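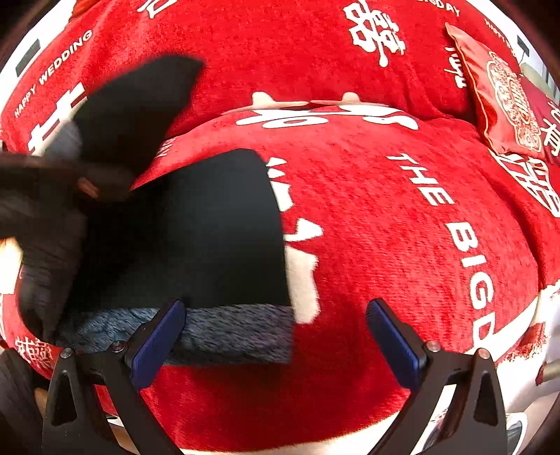
Slide 2: What a wedding costs the guest

Start with the survey. 458 people answered, all of them guests at a wedding in the past year. Thank Natalia Ochoa for the tables.

Travel is the biggest item, then the room, then the present. Clothes come fourth. Pause here, people usually expect the present to be first.

Read out the highest total: £3,620, two adults, flights included. Don't name the couple.

Slide 3: Who says no

Six in ten of those who turned down an invitation gave money as the main reason. Most of them told the couple it was work.

Mention Fulgencio Becerra's point about evening-only invitations: same train fare, half the food.

Slide 4: What couples can do

Send dates early. List a cheap place to stay as well as the hotel. Say plainly if no present is wanted.

Questions, 10 minutes. Handout is by the door. Figures are as of October 2018.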